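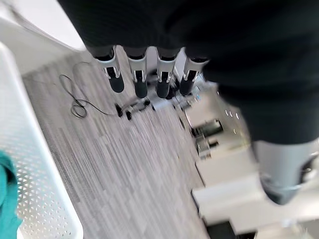
Test kitchen notebook, September, 7:40 a.m.

Coffee first, then notes, while I still remember yesterday. We ran the whole Flendum tasting-night menu front to back, and I'm happier than I was last week! The pickle shrub is finally drinkable. I pulled the vinegar back again and let the plums sit overnight with the sugar before anything else went in, and it has that jammy smell now. Harsh had two cups and then asked if it was the same recipe (it is, more or less, minus my stubbornness about the cloves).

Guest list stands at 114. The Stasevard room is set for 100 seated, so the rest are standing at the bar end, and I need to stop planning as if everybody has a plate in front of them. Anything that needs a knife is out. That kills the pork, sadly. I've put the pork in the "winter" pages.

Batch notes on the shrub, for whoever makes it next:

Plums halved, skins on. Sugar over the top, lid on, leave it in the walk-in. Strain in the morning and don't squeeze the cloth, it goes cloudy and you get the bitter bit off the skins. Vinegar last. Yesterday's came to 683 grams after straining, from the small tub, and that's less than I'd budgeted for. Need to weigh the leftover pulp next time, I forgot and Harsh had already binned it.

Flatbreads. Upadhyay is sending dough in balls, already proofed, so all we do is roll and griddle. Five minutes out of the cold was too short, they fought me the entire way and sprang back into little hockey pucks. Half an hour was lovely. Brush with the brown butter while they're still on the griddle, NOT after, because after just makes them greasy.

Kenneth MacKinnon wants the smoked carrot thing back on. I said maybe. It tastes great and looks like something you'd find under a couch, so if he can sort out how it sits on the bread I'll listen. He had an idea about shaving it and folding it, and I told him to make me a few this afternoon.

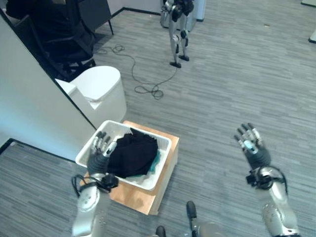
Linens and dirties are the part I always leave too late, and at the last tasting we had napkins piled on the bar, in the sink, on top of the ice. I want proper drop spots this time, one by the door and one near the bar end. A white plastic laundry basket stood up on a light wooden box, same as there, would do me fine for both, with the box keeping the basket up off the carpet. The slots in the rim should give us something to clip a sign to. Ask Stasevard if they mind, they're fussy about their floor.

Plornula is bringing the cider, and their list still hasn't come through. I need to know dry or medium before I lock the cheese. If it's the dry one I'd go with the washed rind and a spoon of the plum pulp (see, this is why I wanted that pulp). If it's medium, something sharper and crumbly, and skip the fruit.

To do before lunch:
- email Plornula again, nicely
- order more brown paper cups, the small ones
- taste yesterday's shrub cold, over ice, with soda
- move the pork page
- label the tubs!!

Kenneth's carrots at three. More after that.

Recent entries
Brown butter, three ways, one good
Plum shrub, second go
What we learned from the soup night
Walk-in shelf plan

Questions about a recipe? Leave a note in the kitchen book or email the test kitchen.
© Flendum Test Kitchen. All rights reserved. Back to top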